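Home | Features | Robotics | Archive | Subscribe

November 11, 2023
By Leonie Trummer

The shop robot that plans while it reaches

Most robot software stops to think. Danach, the planner being built at Vornberg, keeps thinking while the arm is on the move, and it's lovely stuff to watch! It redraws its path 12 times a second, and the wrist camera feeds it all the close-up clutter: slotted metal, curved handles, striped carpet.

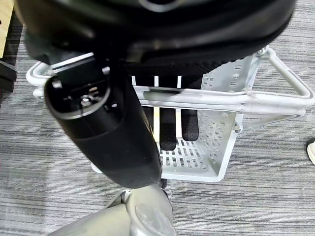 Sidra Durrani would still like to see the planner slow down near thin rails, where she thinks a bad depth reading does more harm than a late one. The team took that up in October, and a cautious mode now cuts in whenever 2 readings disagree.

Perception is the part I could talk about all day. The head camera has to tell carrots from cucumbers on a sloping wooden stand, then work out which one can be lifted without starting a landslide, and all with a shopping basket held in the other gripper.

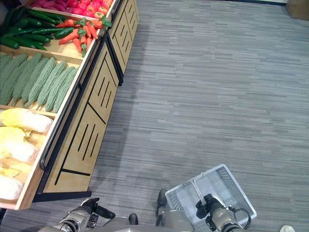 Replaying the misses

Every failed grasp goes into a tool called Manzano, which lets you drag the run back and try a different plan from any point. It holds 986 of them so far.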